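Support > Mice and Pads > Arnum Desk Set > Setting Up

Search this manual Enter a keyword

Section 4. Placing the mouse and pad

Read this section before you connect the mouse for the first time. It applies to the Arnum mouse with the soft pad, part 2541, and to older Moltska pads of the same size.

1. Pick a table that is level and does not rock. Round tables are fine, but leave enough room for your forearm to rest on the top.

2. Wipe the table with a barely damp cloth and let it dry. Crumbs under the pad make small bumps that you will feel through the mouse.

3. Unroll the pad and lay it flat. If the corners curl, turn it face down and put a few books on it overnight.

4. Set the pad on the side of your mouse hand, fully on the table. No corner should hang over the rim.

5. Peel the clear film off the feet of the mouse. Check that no film is left around the sensor opening.

Note: The pad has no top or bottom edge. Turn it whichever way you like the colors.
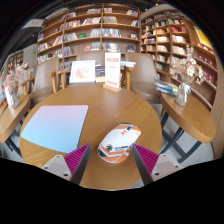

Can the mouse be used on bare wood?
Most wood tabletops work well enough for everyday use. A strong grain or a high-gloss varnish can make the pointer skip, and in that case the pad is the better surface.

6. Put the mouse on the pad with the buttons facing away from you. Rest your palm on the rear of the shell and let your first finger lie on the left button.

7. Move the mouse slowly from one side of the pad to the other. The pointer should travel the full width of the screen in about 63 percent of the pad. If it runs short, raise the pointer speed by 2 steps and try again.

8. Roll the scroll wheel both ways. It should turn in light, even clicks.

Caution: Do not clean the printed parts of the shell with alcohol or window cleaner. The graphics can fade or lift - use a dry cloth only.

Caution: Keep drinks off the pad. If it gets wet, rinse it in cool water and dry it flat, away from heaters.

For pointer settings, go to Section 5. For replacement feet, contact Kastatdale and give the part number printed on the box.

Revised September 2018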